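The Tablecloth from Altorby

Huguette Paquette had bought the tablecloth in April, from a shop in Altorby that was mostly buttons, and she had been waiting for an excuse to use it ever since. It was pale blue-gray with leaf sprigs all over it, and it was much too nice for a Tuesday kind of supper, as her mother used to say about anything with a pattern. So when Nayeli Palacios called to say she had walked the entire Hendia trail, end to end, and was coming over right now with her boots still on, Huguette was thrilled. She had the cloth out of the drawer before she'd hung up the phone!

"Don't fuss," Nayeli said at the door.

"I'm fussing," said Huguette. "Sit. Tell me everything, and start with the bridge."

Nayeli did not start with the bridge. She started with the hill before the bridge, and the dog on the hill, and the man at Petek who sold her soup and then ran down the road after her with the bread she'd forgotten. She talked with her whole upper body. She emptied her pockets as she went, because it was easier to tell a story with nothing jabbing you in the hip, and everything she had carried down the trail went onto the leaves.

"You kept your trash," Huguette said, delighted.

"Of course I kept my trash. It's a trail!"

"I mean you kept it for me. This is better than photographs."

And it was, really. Huguette had been a mail sorter for most of her life and she loved a pile of things that had come from somewhere. She wanted to know which tissue went with which sneeze. She wanted to know where the coffee had been bought and whether it was any good (it was terrible, Nayeli said, and she had never enjoyed one more). She leaned in on her elbows and asked about the orange wrapper, and Nayeli closed her eyes to remember.

"That was the top. I sat down on a rock and ate the whole thing in 4 bites and looked at Sernia. You can see all of Sernia from up there, Huguette. You can see your roof."

"You cannot."

"I waved at it."

Huguette put a hand on her chest. She had been at the sink at noon, she said, and she'd had a feeling. Nayeli said it had been closer to three. Huguette said the feeling had gone on for a while.

They had the soup then, in their laps, so as not to disturb anything. It was lentil, with too much pepper, just the way they both liked it. Nayeli got to the bridge at last – all 300 planks of it, she had counted out loud to keep from looking down – and Huguette gripped her spoon the whole way across.

"I'd like to do it," she said when Nayeli was safely over. "The first part, anyway. Up to the man with the soup."

"We'll go tomorrow."

"Tomorrow! I haven't got boots."

"You've got a day to find some. All right, the day after."

Huguette got up to put the kettle on and came back with the bin, set it down by the table, and then couldn't bring herself to start.
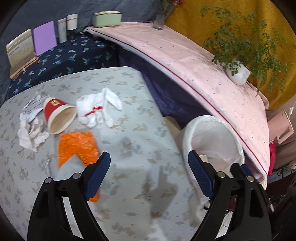

"Leave it till morning," said Nayeli, who was already half asleep in her chair.

So they left it, and drank their tea, and Huguette fetched a pencil and began a list. Boots, she wrote. Then bread, then something to eat at the top, in case she got that far.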